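Filed under: Open data / Household odds and ends
12 September 2022
By Uldis Vaher

# Cotdale Lost Keys Log

A plain CSV of keys mislaid in one shared house in Cotdale, kept up by people who should have been looking for them instead. There are 470 rows. Each row is one loss.

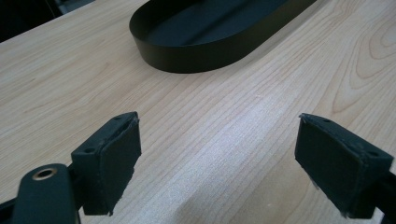
2 min read

## Columns

- `key`: front, back, shed or bike
- `minutes`: time spent searching, self-reported and therefore flattering
- `found_in`: free text, some of it bitter
- `blamed`: initials, usually UV

Blank cells in `found_in` mean the key is still out there. The shed key has 4 of these, and we now own more copies of it than the shed deserves.

## Known problems

Benvinda Carvalho did most of the typing in June and spells "settee" three ways. I have left them all in -- she has seen my rows too. Searches under 2 minutes were never logged. Anything marked `Muteo` refers to the cat.

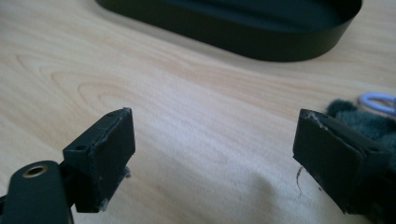
Pale wooden tabletop, with the edge of the dark tray.

## Using it

Load `keys.csv` with whatever you like. Dates are day first. Don't average `minutes` without dropping row 20, when the search went on through supper. 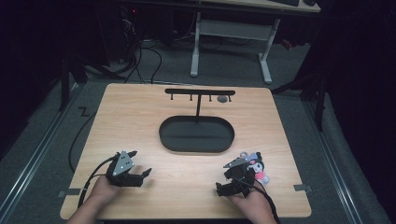
Version 2 will add a column for where the key was supposed to be. Benvinda wants fixed choices here, and I want free text, so we are at a standstill. A black rack with four hooks would give her a tidy list, and the oval tray in front of it would be "other" -- which is where I expect most of my rows to end up.

## Licence

Do as you please. Corrections to Benvinda, complaints to the cat.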